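About us

Hi, I'm Haf Gape, and I started the Bundau Local Politics Desk from my kitchen bench because I couldn't work out what our council was voting on. I'd sat through a whole meeting about the Brullura bypass and come home none the wiser. So I typed up my notes in plain words and emailed them to a few neighbours, who passed them on to their neighbours, and that was us under way!

These days there are four of us. Mehrangiz Mazandarani looks after the budget papers (she reads the appendices for fun, bless her) and the rest of us share the meetings, the phone calls and the endless PDFs. We cover Bundau, Brullura and the Canel end of the shire, and in March we added Ahn, which had gone 10 years without a regular council report.

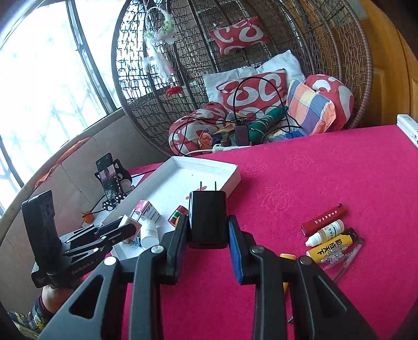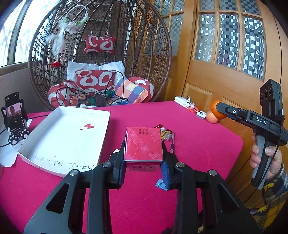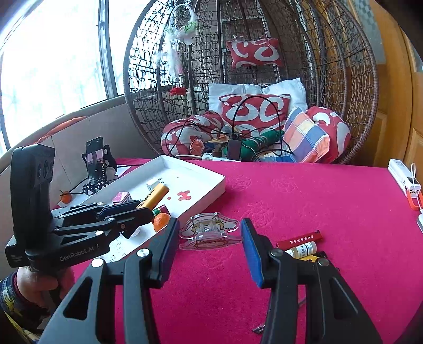
A charger and a red box, in the first two photos.

What do we do all day? Mostly we go to things - council meetings, candidate nights, ribbon cuttings when a minister is up from the city with a new road or school wing to announce. Then we write down what was promised, what it's meant to cost and when it's due. Our promises list has 37 entries on it at the moment, and we ring up and ask after every one of them.

We don't endorse candidates and we don't take money from parties. Readers chip in what they like, and almost 100 of you do it every month, which still makes me a bit teary.

If you've got a tip, a grumble or a spare seat in the car to the next Canel meeting, drop us a line. I'm usually at my desk by 10 with a cuppa.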